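Turkorus Student Robotics Club, Stodstead
Arm and Hand Guide for Members
Section 4. Preparing the hand for the dishwasher task

Read Section 3 (power and emergency stop) before you start with this one. Section 4 is for the team of the week, which means two members at minimum: one operator at the glove and one spotter at the red button. Do not begin alone, even if you only want to check one finger.

The task of this season is to take dishes from the rack of a dishwasher and put them on the table next to it. Most of the lost points in the May trial came from a hand that was not prepared well, and only a few came from the driving.

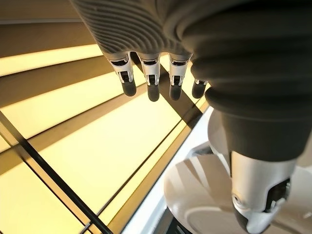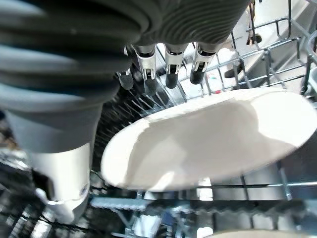 4.1 What you need

Hand with ribbed cover, already mounted on the arm
Arm sleeve
Soft brush and dry cotton cloth
Hex key from the drawer marked HAND
Practice dishes, from the blue box only
Log sheet, or the log page in Cultix

Note: The dishes in the blue box are numbered on the back. Please do not bring dishes from the school kitchen. We had this discussion already.

4.2 Fitting the covers

1. Press the red button and confirm that the arm light is off.
2. Pull the ribbed cover over the back of the hand. Stop when the finger joints are free. If the cover lies over a joint, the finger will close slowly and Cultix will report it as a motor error, while in fact the motor is fine.
3. Smooth the ribs with your palm, always from the wrist to the fingers.
4. Put the sleeve on the arm and let some folds stay in it. A sleeve that is stretched tight will pull back when the elbow opens.
5. Turn the wrist by hand to the left and to the right. The sleeve should follow without touching the fingers.

Caution: Never turn the wrist by hand when the arm light is on. The brake is stronger than you and the gear will be damaged.

4.3 Checking the fingers

1. Release the red button and wait for the tone.
2. In Cultix, open the page Hand and choose Straight. All four fingers must go to the straight position with a small gap between each two neighbors.
3. Look at the hand from the side. If one finger stands in front of the others, write its number in the log. Finger 1 is always the one nearest to the yellow tape on the wrist ring.
4. Choose Close Slow. The fingers should arrive together. A difference which you can see, but which is smaller than the width of one fingertip, is allowed.
5. Choose Straight again and repeat the two movements until you have done 16 cycles. The counter is in the lower corner of the page.
6. Press the red button. Clean the fingertip pads with the dry cloth. No alcohol, no soap, no water.

If a pad feels slippery after cleaning, exchange it. New pads are in the small bag from the Zelenák order. They are pushed on until you feel a click. Please write down each exchange, also when you exchange only one, so that we know when to order again.

4.4 Placing the rack

1. Pull the rack out to the stop. It must not roll back by itself. If it rolls, put the rubber wedge behind the wheel on the operator's side.
2. Put the base of the arm on the floor marks and lock both feet.
3. Load the practice dishes. For the first round, leave one free place between each two dishes. For the second round you may fill the rack like at home.
4. Remove knives, forks and all small things from the rack. Small things are a task for next year.
5. Take away any glass object from the table.

Note: An oval plate does not stand in the rack in the same way each time. Let the spotter turn it a bit between the rounds, so the operator does not learn only one angle.

4.5 Light

The wrist cameras set their brightness by themselves, but they need a moment. When the hand goes from a bright surface to the inside of the machine, wait until the picture on the screen is calm, then continue. If you continue too early, the edge of a white plate is very hard to see.

Set the room light before calibration and do not change it afterwards. A member who opens the curtain in the middle of a run must also do the calibration again, and this is a club rule.

4.6 Calibration

1. Put on the glove. It should be tight at the fingertips and comfortable at the wrist.
2. Hold your hand flat, with straight fingers, and press Start with the other hand.
3. Make a fist, open, make a fist, open. Go slowly.
4. Cultix shows a fit value from 0 to 100 for every finger. If a value is lower than 33, repeat from step 2.
5. Move the robot hand to the point above the table marked with a cross. Lower it until the screen shows 28 mm. Press Save Height.
6. Lift the hand and save the profile under your own name. Do not write over the profile "wekesa". It belongs to Wekesa Ogola, who wrote the calibration page, and we use it for comparison if something is strange.

Caution: During step 5 the spotter keeps one finger on the red button and looks at the robot, not at the screen.

4.7 First movement over the rack

1. Bring the hand over the rack with straight fingers. Keep the tips above the highest wire.
2. Stop and ask the spotter: "Free?" Continue only after the answer "Free."
3. Go down beside the dish. Do not go down over it. Two fingers should come on the inner side of a plate and the thumb block on the outer side.
4. Close slowly until the force bar becomes green. For a plate, green is enough. Do not try to reach the end of the bar.
5. Lift straight up. If the rack lifts together with the plate, open the hand a little and try again with less tilt.
6. Put the dish on the table and open the hand before you go sideways.

If a fingertip is caught between two wires:
Say "Stop" loudly. The spotter presses the button.
Do not pull the arm.
Open the caught finger with your own hand, starting from the tip.
Check the pad and the joint, then go back to 4.3.

4.8 Common problems

One finger does not move. Look first at the cover (4.2, step 2), then at the connector under the wrist ring.

All fingers tremble in the straight position. The glove battery is low. Charge it before you look for another fault.

Message 254 on the screen. The hand and the program have lost each other. Press the red button, close Cultix, open it again and release the button. If the message comes back a third time, end the session and inform a team leader.

The hand closes, but the plate slides down. Clean the pads. If it still slides, check the profile: very often it is the profile of the operator before you.

The sleeve is caught on the rack. Stop as in 4.7. Afterwards push the sleeve a little higher and check the elastic band at its end.

4.9 End of session

1. Bring the hand to the Park position with the fingers straight. Never park with a closed fist, the cords get longer from it.
2. Press the red button and switch off the main power on the wall.
3. Brush the ribs and the finger joints. Crumbs go into the joints more easily than you would think, even from clean dishes.
4. Count the practice dishes back into the blue box.
5. Write the number of cycles, the pads exchanged and any message number in the log. Both members sign.

Section 5 explains how to record a run and send it to the shared folder.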